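We closed on the place in Lotley in August, and I said I would write up how it went, so these are my notes before I forget the details.

The house was built in 2000. We'd been looking for nearly a year by then and had lost two others to higher bids. Our agent, Hermine Wieser, told us to stop chasing new listings and go back to ones that had been sitting. This one had been up for 69 days. The price had already come down once, and the sellers had moved out.

The inspection took most of a morning. Urs Kuster did it and sent a 40-page report that night. Most of it was small stuff — a loose handrail, a slow drain, missing caulk around the tub. The two items that mattered were the water heater and the grading on the north side, where the soil slopes toward the foundation.

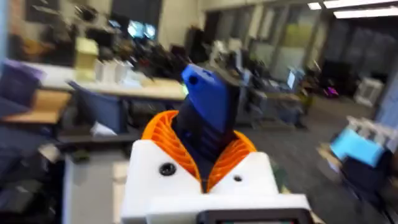
We asked for a credit on both. The sellers agreed to the water heater and said no to the grading. Hermine thought we could push again, but the rate lock was close to running out and I didn't want to pay to extend it. We took the deal. Alois Imhof has since quoted us on the regrading and it was less than I expected.

Closing itself was dull. We signed at 2 in the afternoon and had the keys before dinner. One mistake on our side: we didn't ask about the HOA transfer fee until the final numbers came, and it was on our side of the sheet. Read the HOA packet early.

Next up is the regrading, then the fence.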